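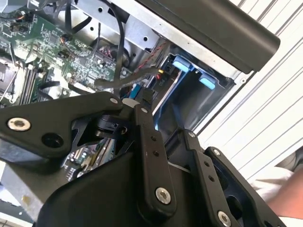 件名:共有デスクトップ機が起動途中で電源断になる件
受付区分:ハードウェア/据置機
状態:保留(7回目の再オープン)
対象:Cidstead分室の据置機、ホスト名はPlurier

申告内容
朝いちばんに電源を入れると、ファンが回って3秒で落ちる。もう一度押すと今度は普通に上がる。申告者の表現を借りれば「二度寝する」。二度目で上がるなら二度押せばよいという運用が、2月からチケットなしで続いていたらしい。運用で回避できる障害は、たいてい運用のほうが先に定着する。

記録1
電源ケーブルの挿し直しを依頼。「挿さっています」との返信。挿さっているかどうかではなく、挿し直したかどうかを聞いている旨を再送。返信は翌日で、「挿さっています」。

記録2
現地で挿し直し。変化なし。申告者がやや誇らしげだったことを付記する。

記録3
壁のコンセントを直接使用。電源タップには電気ケトル、加湿器、シュレッダー、用途不明のACアダプタがつながっていた。アダプタを抜いたところ、隣の部屋から苦情が来たので戻した。Plurierの症状は同じ。ケトルの沸きは早くなったとのこと。それは別チケットで受ける。

記録4
イベントログを確認。「以前のシステム シャットダウンは予期されていませんでした」が13件。毎朝起きているので、予期はできたと思う。

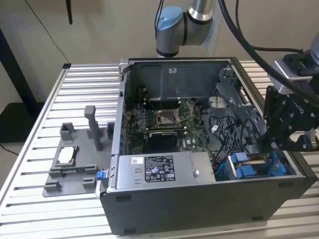 保守窓口のMaldonadoに電話した。保留音が18分。つながった先で最初に聞かれたのは「再起動はお試しになりましたか」だった。再起動できないことがあるという相談なのだが、と伝えると、では一度電源を切ってくださいと言われた。そこはPlurierが自主的にやってくれている。

型番を伝えたところ、担当はIkoslowに移管済みとのことで転送された。Ikoslowの受付によれば、この型番はMaldonadoの担当である。両社の見解が食い違っているので、双方に相手の受付番号を渡しておいた。以後、両社から同じ文面の満足度アンケートが届いている。

記録5
メモリの挿し直し、最小構成での起動、ボタン電池の交換。三つをまとめてやったのは手順違反だが、手順書のほうも四ページ目から別機種のものになっている。直後の起動は一発で成功。チケットをクローズした。

記録6
翌朝、再オープン。申告者からの本文は「寝ました」の一言。

記録7
視点を変えて、朝しか起きない理由を調べた。昼に電源を切って3分待つと再現しない。一晩置くと再現する。室温か放電時間のどちらかが怪しい。総務に夜間の空調を切らないよう依頼したところ、申請書が必要で、申請書のひな型はPlurierの共有フォルダにあるという。二度押して取り出した。

暫定見解
電源ユニットの劣化が第一候補。予備品と入れ替えて一晩置けば判断がつく。ただし予備品の棚には、故障品と書かれた箱と、何も書かれていない箱がある。何も書かれていない箱の中身は、動作品か、書き忘れた故障品である。別の据置機で先に試してから使うこと。

申告者への案内(送信済み)
・当面は従来どおり二度押しでお願いします
・三度目は押さないでください
・起動後は終業までそのままで構いません
・作業中のファイルはこまめに保存してください
・加湿器はPCの吸気口から離してください(別件ですが気になりました)

残作業
予備の電源ユニットの動作確認
空調延長の申請(差し戻し中。理由は「理由欄の記載が理由になっていない」)
手順書の五ページ目以降の捜索
MaldonadoとIkoslowのどちらが担当かの確認

次回確認は金曜の朝。始業前に現地で一度目の電源投入に立ち会う。申告者には、それまで絶対に親切心で先に押しておかないよう伝えた。前回はそれで見逃している。

追記
先方より「金曜は在宅なので電源は入れて帰ります」と連絡あり。入れて帰らないでほしい旨を返信。既読。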